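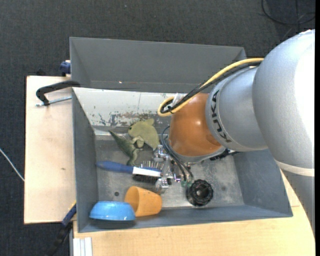
Household objects and toys share a gray bin in the sorting room at Stovico.

The sorting room at Stovico opens at 9, an hour before the shop, and the person who runs it likes to have that hour to herself. She has been in charge of household goods and toys at the Prelport store for four years. Before that she worked in the returns department of a mail-order company, and she says the two jobs have more in common than people think.

"In both places somebody hands you a box and you have to decide what it is," she said. "At the old job I had a slip of paper telling me. Now I open it and look."

She asked me not to use her name, as her mother still drops off boxes and would want to be mentioned too.

The store counted everything that came through the room in February, which it had never done before. The total was 1401 pieces, and 928 of them went out to the shelves. What was left went for parts, to the recycler, or into a free box by the door.

I asked why kitchen things and toys go into the same bins.

"We tried keeping them apart," she said. "We had labels and everything. But people don't pack that way when they're moving. They clear a drawer, and the drawer has a spatula and a toy car in it. So you end up sorting twice. Now it all goes in together, and I split it up at the table."

The bins are gray and rectangular, and they have had a lot of use. In the one I looked into, the floor was scuffed and the far wall was scratched and chipped near the bottom, with rusty patches. She is not bothered by the wear.

"I wipe them out. I'm not going to paint them. You'd have that scratched off again in a month."

Her rule is that a bin gets emptied before another one is started. She will pick one thing at a time off the top, check it for cracks and missing pieces, and put it down on the light wood of the table in one of several groups. Digging to the bottom is discouraged. "You always find the sharp thing that way," she said.

Toys take her longer than kitchenware. A mug is either chipped or it isn't - she can tell in a second with her thumb. A toy may have a battery door that won't close, or belong to a set that arrived in three different boxes. She keeps odd pieces on a shelf for a few weeks in case the rest turn up.

"Do they?"

"Sometimes. I had a shape sorter with no lid for most of the winter. Then the lid came in with a bunch of saucepans."

The shelving in the shop came from Cerkalex, an office supplier across town that was closing a floor. It holds more than the old shelving did, and that has changed how she works. She used to stop at 100 pieces a day, as there was no place to put any more. These days she stops when her back tells her to.

Prices are set in the room as well, using stickers. Most small things cost a dollar. She had an argument with the Saber Street store over wooden spoons, which they were selling for two.

"They're spoons," she said. "I've got a whole jar of them."

She was due to start on the next bin, so I left her to it. Drop-off is at the back door until 4 p.m., and she would like people to please tape the knives into cardboard.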